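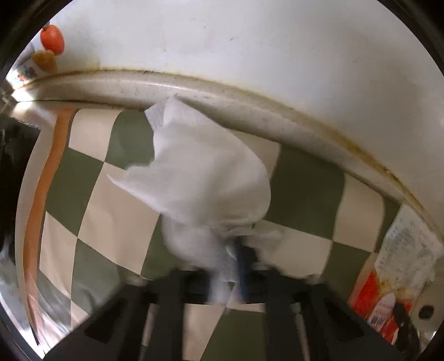
Grip notes have been sitting in my drafts since June and I keep getting asked for them, so here goes, typing fast. This is the house rules for hand-held gripper work as we do them, meaning the person holds the gripper and the arm learns from it later. Rule one is about cloth. Take it low, take it bunched, let the top do what it wants. A thin white cloth held up from its lower end over the green and beige checks is a fair picture of it – crumpled, pointy at the top, a big soft bulge on one side, and the grip only has hold of the gathered part. Good. Leave it ugly. The old version of the rule said "present the item neatly to the camera" and I spent a whole month's worth of takes finding out that people then fuss. They smooth. They tug. And the arm copies the fussing.

So. New wording: pick up, lift, go. No tidying in the air.

Rule two, speed. Slow down at the pinch and slow down at the release, in between do what feels normal. Blur on soft stuff is ok in the middle of a move. Blur at the moment of contact and I bin the take. I went through 405 takes for Grakeser (that's the household set, the name came out of a hat) and the contact blur was the number one reason for binning. Number two was people talking to someone across the room and letting the wrist drift. Number three was me, forgetting to start the clock. Moving on.

Rule three, don't clear up first. This one gets me angry emails. The usual standard says clear the work surface, neutral backdrop, one object. Fine for measuring a gripper. Useless for a kitchen. Leave the wrappers. Leave the food out if it's out. If there's a stain on something, it stays, the arm is going to meet stains. What you DO clear is anything sharp, anything that breaks, and anything with a name and adress on it. Letters, pill boxes, school stuff. Check before you start and again when you change rooms. I've had to throw away good takes over one envelope and it stings.

Rule four, fingers. Look at the pads before every session. Wipe them. Sugar, flour, dish soap, all of that changes how they hold and you won't see it in the video, you'll just get a bunch of slips and blame the software. Damp rag, dry rag, done. I do it every 9 takes and also any time I've touched food. Is 9 a magic number? No. It was 8 and then somebody miscounted and I left it.

Rule five is one I pinched from the Räsänen checklist, which is mostly written for factory arms and mostly does not apply to anyone standing in socks. But it has a good line on hands. Your free hand stays out of the grip zone once the fingers start closing. Doesn't matter that a hand-held can't really hurt you. The arm that learns from it can. If every take has a helpful left hand sneaking in to steady the thing, then you have taught a machine to expect a human hand next to its fingers. I feel strongly about that. Sleeves in view, fine. Hands helping, no.

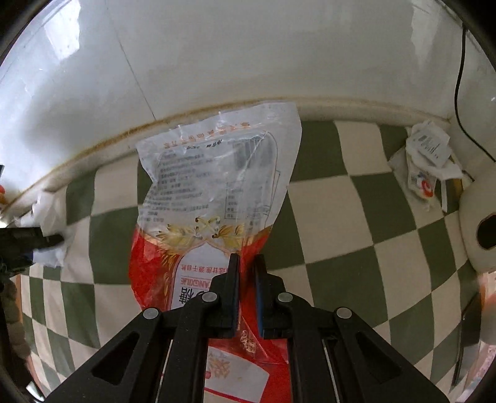 Bags are where the rules get tested, and I rewrote the bag section twice. First version said grip the body of the bag, whole width of the pad. Bad idea with anything that pours, the stuff inside moves and the grip goes with it. Now it says top edge only. Both fingers pinching the top of the bag, narrow strip between them, the rest hanging straight down, like the red and clear one with the gold wheat on it. Fingers square to the edge if you can manage it. Let it hang a second before you travel. If it swings, wait. If it slips, let it slip and keep recording, a failed take is a take and gets marked F, please please do not delete them.

Printed bags also get a note in the log. Language, main color, see-through part or no see-through part. Takes five seconds. Reason: last round I had 1032 clips and no way to pull out the ones with shiny clear plastic, which is exactly what the depth guess was choking on. I ended up going through by eye over three evenings. Never again.

Oh and bag height. Don't lift higher than you'd lift with your own hand. People get the gripper and suddenly everything goes up to the chin. Knee height is fine if the job's at the floor.

Rule six, the log itself. One line per take. Object, surface, grip spot, result. If something was odd write "odd" and what. I use the Dotum template, bare text, no dropdowns. Gremura has a nicer form with pictures but it takes longer to fill in than the take does and then people stop filling it in around lunchtime. I can tell, because the entries all say "cup".

Rule seven. Stop when your wrist hurts. Not at the end of the batch. A sore wrist makes a crooked grip, and roughly the last ten minutes of any long session is stuff I can't use anyway. Swap hands only if you note it in the log!!

Things I haven't decided yet: whether wet cloth needs its own section (leaning yes), what to do about cables lying around, whether F takes should be split into slipped and missed. Also if left handers want the grip spot part mirrored, tell me, I'm right handed and wrote it that way without thinking.

Will put the one page version up for printing when I've fixed the margins. Comments are open, be quick, I want to freeze the wording before the next set starts.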